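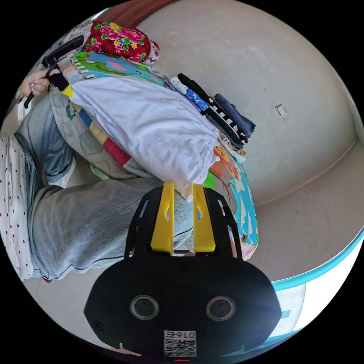
*Fig. 3.1. Fabric in a pile.*

## Chapter 3: Where Clutter Sits

I put off writing this chapter until last February, when my own hallway got so stuffed I was walking sideways to the kitchen! Feng shui people talk about energy getting stuck — and I felt it every morning. We'll take four spots in turn, starting with the front door.

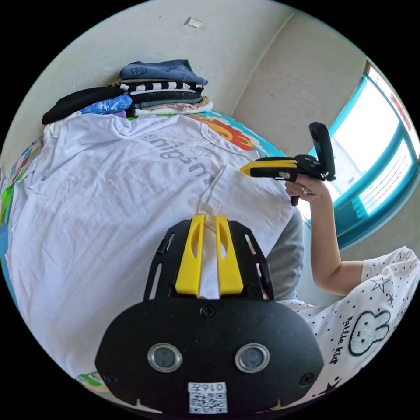 Liviu Filip disagrees with me on that and would start under the bed, where he says old stuff bothers your sleep most. We'll get to his method on the next page.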